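Open Day at the Hallier Lab: Frequently Asked Questions

When is the open day?
Wednesday, August 13, 2025. Doors open in the morning and the last group starts 100 minutes before closing. The next one is planned for December.

Do I need to register?
Yes. Groups are limited to 13 people. Walk-ins are placed on a waiting list at the front desk and called in order.

What will be demonstrated?
Two stations. Station A runs Forketti, our pick-and-place controller, on the bench arm. Station B runs the same controller in simulation, with the wrist view shown on a wall screen. Each session at a station lasts 8 minutes, with time for questions afterward.

Is the simulated station interactive?
Yes. Visitors can jog the arm with a handheld controller, open and close the gripper, and reset the room to its starting layout. Speed limits are set by the operator and can't be changed by visitors.

Can I bring my own objects for the bench arm to pick up?
No. The bench station uses a fixed set of test parts. Objects outside the set have no grasp data and the controller will reject them.

What is the minimum age?
There is none for Station B. Visitors at Station A must be tall enough to see over the guard rail or be accompanied by an adult. All visitors stay behind the rail while the arm is powered.

Can I take pictures?
Yes, without flash. Flash interferes with the bench cameras.

Where do I park?
Use the Clovby Street lot. The entrance to the lab is on the side facing the lot. Step-free access is through door 4.

What does the wrist view at Station B look like?

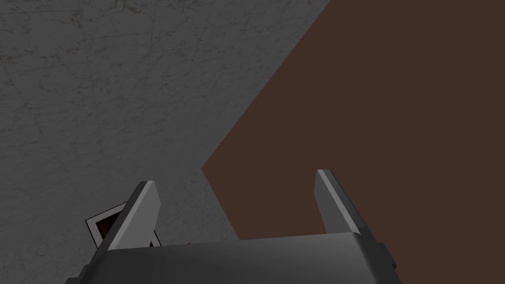
Theerawat Suwannarat

The view is rendered from the gripper's own position, so the fingers and the palm housing stay in view and the room is seen past them. With the gripper fully open, the space between the fingers is clear. The room often looks tilted in this view. The horizon follows the wrist, and a framed picture or a seam in a gray surface will sit at an angle when the wrist is rolled. Visitors who are used to a fixed camera usually need a minute to adjust.

Why are some objects partly hidden?
The palm housing blocks part of the wrist view. An object near its rim may show only a tip. Back the arm off or change the wrist angle to get a better look.

Is the software available?
The viewer is. The controller is licensed through Kongkaew and isn't included in the download. Ask at the desk for the install notes.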